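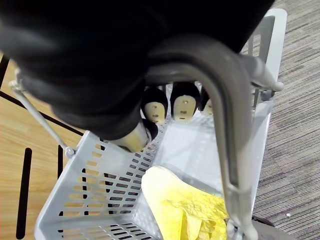
Gray plastic shopping basket, from above

January diet for the basset

Mabel went to the vet on Tuesday for her shots and came home with a diet. She is a basset hound, she is nine years old, and she is seven pounds over what she should be. I knew she was heavy. I did not know it was seven pounds.

The vet at Esteves had me feel along her sides with flat hands, without pressing. You are supposed to find the ribs that way. I found them on the left after a while and never really found them on the right. Then he had me look at her from above for a waist. Bassets are long and low and I had always told myself that was just her shape, but he showed me a chart with drawings and she was clearly two drawings too far over.

With a basset it matters more than with some other dogs. They carry a lot of body on short legs, and the long back takes the strain. Mabel has been slow on the porch steps since September. I put it down to age. The vet checked her hips and spine and thinks most of it is weight, with a little stiffness in one elbow. No pills for now. He wants to see her again in eight weeks.

The plan is 700 calories a day, and that includes everything. I asked about the crust of my toast and he said yes, the toast too.

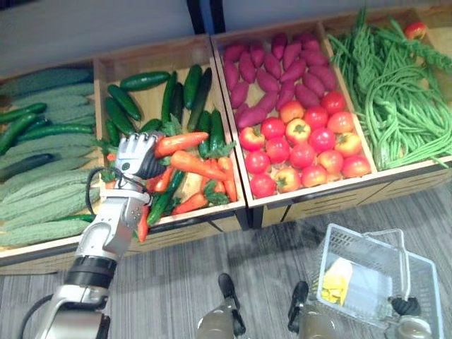 So I bought a kitchen scale. I used to feed her with a coffee mug, and when I weighed what the mug held it was a lot more than the bag called for. Now she gets 125 grams in the morning and a smaller dinner, with the difference saved for treats. The food is the Potach light formula, which the feed store in Punwood carries in the big bag. It smells like every other dog food to me. She eats it in the same time she ate the old one, under a minute, so I also dug out the bowl with the ridges in it. That slows her down to maybe four minutes and pushes the bowl all over the kitchen floor. I put a bath mat under it.

We switched over a week, a quarter new food the first couple of days, then half, then three quarters. Her stomach was fine. The last time I changed her food I did it in one day and was sorry.

The hard part is my husband, who feeds her under the table and says he doesn't. We had a talk. He now has a jar on the counter with her treats for the day in it, already counted against the total, and when the jar is empty he is done. It was full at breakfast yesterday and empty by ten.

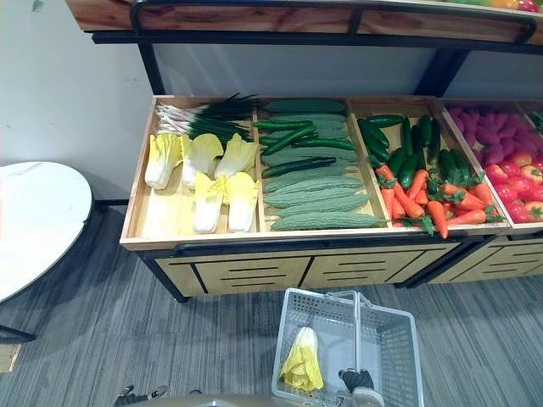 Treats are where I had the most questions, so I wrote them down before the appointment. Mabel's old biscuits run high, and two of them used up more of the day than I would have guessed. The vet suggested plain vegetables in small pieces. Carrot is fine, and so are green beans and cucumber. Napa cabbage is all right in small amounts, but it can give a dog gas, and a basset does not need help with that. Green onions are a flat no, raw or cooked, along with regular onions, garlic, leeks and chives. They damage a dog's red blood cells, and it can take a few days before you notice anything wrong. I had been giving her leftover soup broth with onion in it for years, a spoonful over her dinner, and I felt pretty bad hearing that. Her blood work was normal. The broth is finished.

She likes the cucumber. She carries the green beans into the living room and leaves them on the rug. Carrot depends on the day.

Exercise is going up slowly. We were doing one walk around the block and it is now two, both short, on the flat side of the street. No stairs that she can avoid, no jumping down off the couch. I bought a foam ramp for the couch and she walks around it. I have been putting cucumber on it, and on Thursday she had her front feet on the ramp and her back feet on the floor for a good while. 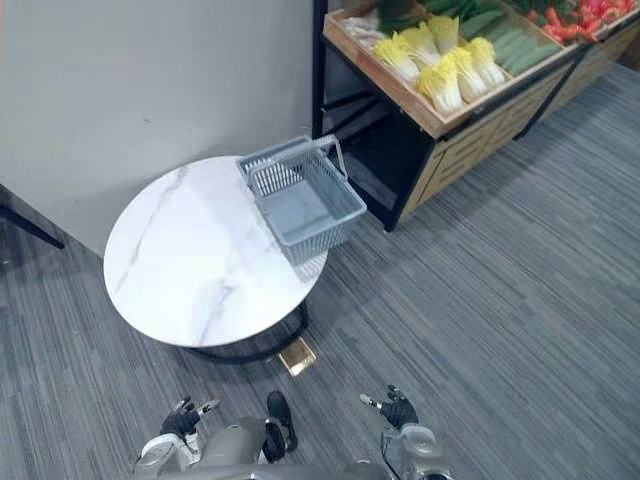

Teresa Antunes
Basset owner, Verkarden
7 January 2023

I weigh her on Saturdays before breakfast. The bathroom scale doesn't work with her standing on it, she is too long. I weigh myself, then pick her up and weigh us both, and subtract. My back doesn't love this. Esteves will let you walk in and use the floor scale for free, so I may do that every other week.

This morning she was down a little under half a pound. The vet said to expect slow and not to cut her food any further if a week goes by with no change. I have it written on the calendar by the fridge, her number in blue. There is a column for my number too, and I have left that one blank so far.

If anyone has gotten a basset to use a couch ramp, leave a comment and let me know how long it took.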